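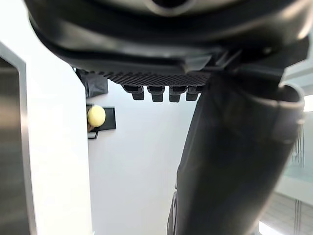
Fig. 1. Textured grip pad with four short black pegs.

Dreams and What We Do With Them
Handout 3, issued 28/01/2018
Tutor: Setsuko Tanabe

Read this before the session. The reading from Pandeo is optional and, in my view, overlong.

1. The problem with dream dictionaries

A dream dictionary tells you that a staircase means ambition, or sex, or death, depending on who compiled it. The Zenda dictionary has 595 entries. I looked up "teeth" and found anxiety about money. The Quispe one gives teeth as a quarrel in the family. Both are very sure of themselves and neither says how it knows.

Ask of any such entry: what would the dreamer have to say for this reading to be wrong? If you can't think of anything, the entry isn't telling you much. Most people have worried about money at some point in the past month, and most families quarrel.

2. Freud, briefly

Freud at least makes the dreamer do some work. The meaning is supposed to come out of the dreamer's own associations, and he distinguishes what is remembered (the manifest content) from what is said to lie behind it (the latent content). My difficulty is with resistance. If you agree with the analyst, the reading is confirmed. If you object, the objection may be taken as a sign that it struck home. Some of you will say this is a caricature. Bring me the passage and we'll argue about it.

3. Jung, more briefly still

Shared symbols, the shadow, the wise old man. People like Jung better because he is more flattering. I am not convinced that two people dreaming of water on different continents need anything more than water to explain it.

4. Dreams that come true

Last April the evening group kept dream diaries. We ended up with 163 dreams, of which 145 were written down the same morning. The other 19 were due to be thrown out as too late, until somebody noticed that the sums don't add up: one dream had been entered in both piles. Keep that in mind whenever you are handed figures about dreams, mine included.

Two people reported a dream that later "happened". In both cases the matching detail was missing from the diary and turned up only in the telling.

5. For discussion

Is a dream something you had, or something you made up on waking?
Could a reading be useful to the dreamer and still be false?
Why do we tell our dreams to friends, and why do they so rarely want to hear them?

Next time: Jimitix and the sleep-learning craze. Bring your diary, even if it is blank.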